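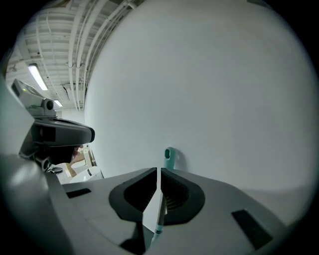

4. Reproduire l'essai de maintien (protocole Cadeo)

Cette section décrit la prise et le maintien d'un manche fin avec la pince à main, tels que Polyxeni Vasilakis et Min-kyu Bang les ont définis. Elle suppose l'étalonnage terminé (section 3). Lisez la remarque 4.3 avant de citer un taux de réussite : celui du rapport de juin ne prouve pas grand-chose.

4.1 Préparation

1. Vérifiez que les deux mors se ferment sans jeu latéral. Un mors de travers fausse la mesure d'ouverture.
2. Choisissez un manche mince et droit. Notez son diamètre et l'état de sa surface.
3. Lancez Celesau et créez une session vide. N'ajoutez jamais d'essais à une session existante.
4. Tirez au sort l'ordre des objets. Si l'opérateur le choisit lui-même, il garde les plus faciles pour la fin, quand il est fatigué.

Attention : n'approchez pas les doigts de l'intervalle entre les mors pendant la fermeture.

4.2 Exécution

1. Présentez le manche presque à la verticale entre les mors.
2. Fermez jusqu'au contact des deux côtés, puis relâchez la commande.
3. Maintenez la position 12 secondes, caméra immobile.
4. Inclinez lentement la pince à gauche, puis à droite. Tout glissement visible compte comme un échec, même si l'objet ne tombe pas.
5. Ouvrez, reposez l'objet, validez l'essai.
6. Recommencez jusqu'à 20 essais par objet. Les essais ratés restent dans le fichier.

Note : Celesau propose par défaut d'écarter les essais « atypiques ». Désactivez cette option. Le critère n'est documenté nulle part et nous n'avons pas réussi à le reconstituer.

4.3 Remarque sur les résultats publiés

Le rapport conclut que la politique Ren, entraînée sur ces démonstrations, se généralise aux outils à manche. L'évaluation portait sur sept objets, dont six figuraient déjà dans les données d'entraînement. Cuiping Fu a demandé le détail par objet ; nous n'avons reçu que la moyenne. Tant que ce tableau manque, rapportez vos chiffres séparément pour les objets connus et les objets nouveaux, et n'écrivez pas « généralisation » dans vos comptes rendus.

Pour l'archivage des sessions, voir la section 5.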